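Reviews > Household > Ironing and Pressing

Trarna hand steamer, after one winter with linen curtains
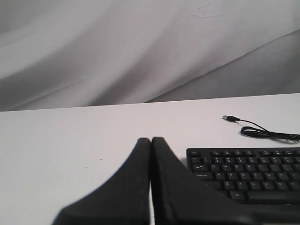

I bought the Trarna in January, when we moved to the flat with the tall windows and I had to make curtains for all of them. I am not a professional. I sew for my home and sometimes for my sister, and I write these reviews slowly, with a dictionary open, so please forgive me if some word is strange.

First, why a steamer and not an iron. I have an iron, a heavy old Caldeira which was from my mother, and I still think it is the better tool for seams and hems. But a curtain of 200 centimeters does not want to lie on an ironing board. You press the top, you move it, and when you arrive at the bottom the top is wrinkled again from sitting on the floor. With a steamer the cloth stays on the rod and you go to it.

The Trarna is small. The tank holds 200 milliliters and the weight when full is quite acceptable for the first ten minutes. After that my wrist begins to complain. I learned to do one curtain, put the steamer down, drink something, and do the next. The manual says it is ready in 40 seconds and I measured the same with my kitchen timer, so on this point they tell the truth.

On cotton it is very good. I had two panels of plain cotton that were folded in a box for many months, and the fold lines disappeared with two slow passes. On polyester it is even faster, but you must keep some distance from the cloth. With linen I must be more strict. Thin linen, yes. Thick linen, only if you wet it a little first with a spray bottle, and you pull the bottom edge with your free hand while you steam. Without pulling, the steam makes the cloth soft but the wrinkle remains, only softer. I lost one full evening before I understood this.

The worst are the sharp creases from the shop, where the fabric was folded on the roll. For these I went back to the iron. I do not consider this a big defect, because the Celtitness steamer of my neighbor could not remove them either, and that one costs more. We tried both on the same piece.

Now the water. Our water is hard, and in the third week I found small white spots on a dark blue curtain. They came out with a damp cloth, but I was frightened. Since then I use only distilled water and I empty the tank every time. The manual mentions this on the last page, in small letters. It should be on the first.

Other things I noted:

The cord is too short for my windows. I need an extension cable and I do not like to have one near water.

The button must be held down all the time. There is a lock for it on the larger model, not on this one.

When you tilt the head down too much, it spits. Keep it upright and it behaves.

The brush attachment I used once. It pulled a thread in the linen and it went back in the drawer.

The cloth bag for storage is nice and well sewn.

Would I buy it again? For curtains, yes, and also for the tablecloth when guests are already on the way. For shirts, no, I tried and the collar looked tired. If you have only thick linen at home, I would save the money and ask a friend with a bigger machine. I give it four stars of five, and the missing star is for the cord and the small letters together.

Comments

Brenda Goodall
Thank you for the tip about pulling the bottom edge! I have been waving mine at the curtains like a magic wand and wondering why nothing happened. Did you wash your linen before you sewed it?

Madalena Pinheiro
Brenda, yes, I washed it twice, at 40 degrees, before cutting. It still became a little shorter later, so leave a generous hem.

Nuno Serrano
Mine started leaking at the base after a few months. The shop changed it without problems, but check the rubber ring if you see drops.

Tomás Pacheco
Do you know if the brush from the bigger model fits on this one?

Madalena Pinheiro
I am sorry, Tomás, I never had the bigger model in my hands. Maybe the shop can tell you.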